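About Us | Company

Brakwood Upholstery and Fabric Repair was started by Etenesh Lemma in a rented garage with one sewing machine. We now work from a shop of 2,000 square feet and repair chairs, sofas, boat cushions and theater seats.

Tolera Moges runs the cutting room. Fereshteh Alipour does all hand stitching and teaches our evening class, which starts again in February. The class takes 36 students and fills early.

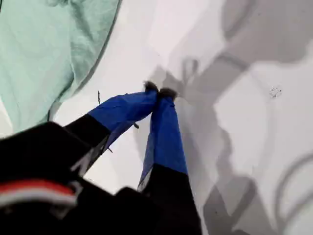

Blue fabric with soft creases.

We keep 157 fabrics on the sample wall. Most are plain weaves in cotton and wool. You can borrow up to four samples for a week and look at them at home before you order. We also work with fabric you bring in, but please call first so we can tell you how many yards to buy.

Estimates are free. Dining chairs usually take two weeks, sofas five or six. We don't repair leather car seats.

Tags: About, Our Shop, Upholstery

Comments

Mitiku G.: They redid my mother's armchair and matched the old piping. Pickup was easy.

Zewditu Chala: Do you still take window seat cushions? The phone line was busy.

Brakwood: Yes, we do. Bring the measurements or the old cover.

Contact | Copyright Brakwood Upholstery and Fabric Repair | Back to top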